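A round table and somewhere to put your keys

Share 41 | Comments 3

When Annelies Vermeulen took over the upstairs office at Istutcombe, the first thing she did was sit on the floor for an hour with a cup of tea and look at the carpet.

"Everyone wanted me to rip it out," she says, laughing. "Gray stripes with that rusty orange running into it, and I thought, no, that's the warmest thing in here! I'll build the room around you."

And so she did, slowly, over most of a year, with a budget she describes as "biscuit money" and a great deal of help from her colleague Steinar Bisgaard, who carried things up the stairs and (she says fondly) complained on every landing.

The old desk went first. She had worked at long rectangular ones all her life and had come to feel that they made people sit like passengers on a bus. The round white one she found secondhand for 410, which was more than she meant to spend, and she drove home without it and then turned the van around.

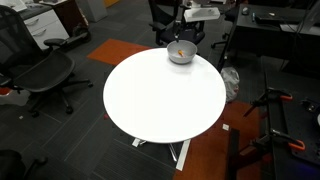 "A round table is friendlier, that's all I can tell you," she says. "You pull up a chair anywhere and you're in the conversation. And I do like a bowl on it. My mother always had a bowl on the table, and whatever you'd lost that week, well, you looked there first."

The office chairs she is less sentimental about. They're comfortable, they roll, and they don't hold crumbs. She had two upholstered ones before that and gave them both away to her neighbor Roel Nijs, who has a dog and didn't mind.

Storage took longer. She likes drawers and doesn't trust shelves, having watched too many of them fill up with things that were only going to be there until July. White drawers, darker wood for the other cabinet, and never mind if they don't match. "They've gotten used to each other," she says.

What would she still change? She thinks about it for a good while. The curtains, maybe. Then she offers more tea.

3 comments

G. Marras: We did the same with our meeting room and kept the ugly carpet. I love it now.

Notburga: Does the glossy white show every fingerprint? Ours does.

tremden_jo: Team drawers here!

Related
Three rooms that kept their old floors
Small offices, big cupboards
How to buy a secondhand desk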